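Review: the Hestis arm and the Flornach practice software, tried at the Pacheco open day

I went along on Friday with low expectations and a thermos, and came home having pestered the staff for most of an afternoon. 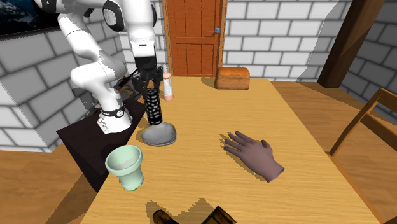 What's on offer

Flornach sells the Hestis as a package: a bench arm, a two-finger gripper and a practice program called Tura, where you drive a simulated arm around a simulated room before you're let anywhere near the real thing. The open day at the Pacheco workshop was mostly about Tura. They had it running on a row of desktops, with one physical arm behind a rail for the keen ones (me, obviously).

The full package is $3,000. Tura on its own is $50 a month, and you can cancel whenever you like, which I did ask about twice.

Driving the thing

Azlan Entili ran our session and got us going in a kitchen-ish room with white brick walls and a long timber table. The arm sits on a dark pedestal at one side of it. My first go was at the tall black holder with the little white perforations, and I started with the gripper right above it, pointing straight down. Easy, I thought! I knocked it flying. Azlan hit reset and told me to slow the descent right down, and by my fourth try I had a decent grip on it and was feeling very pleased with myself.

After that you pick your own targets. The loaf of bread way down the far end is a proper stretch. The mint-green cup looks like the beginner option, being close to the pedestal, but reaching in near the base means folding the arm back on itself and I made a real mess of it. The slim shaker with the pinky-tan cap was my favourite. There's a hand model lying on the table as well, palm down with the fingers spread, and the bloke next to me spent his whole turn trying to pinch it by the thumb.

The good bits

The shadows are a genuine help. I was judging height off them without noticing, and when Azlan switched them off for a minute I was hopeless. The controls are a plain gamepad, so my nephew would have it sorted before I'd found the on button. Reset is one press and it's quick.

There's also a run counter in the corner of the menu. The workshop's machine said 2,218 when I sat down and somebody reckoned the one by the window was up to 2,676, so these things have clearly had a flogging, and neither of them froze on us.

The not so good bits

The camera controls are fiddly. You can swing the view but it drifts back if you let go, and I'd have loved a way to lock it in place. The menus use tiny grey lettering, so bring your glasses. And contact feels a bit slippery to me, especially on round things, compared with the real arm, where the rubber pads bite properly. Azlan said there's a friction setting buried in the preferences. I couldn't find it on my own, so make of that what you will.

The real arm was lovely to use, but I only got five minutes with it, and the queue behind me was getting restless.

Would I buy it?

Tura, yes, I've signed up for a month already. The whole Hestis package is a lot of money for someone whose workbench is mostly covered in paint tins. If you teach, or you've got a club to split it with, go and have a turn at the next open day, which they're planning for October. Get there before lunch, as the sausage rolls were gone by one.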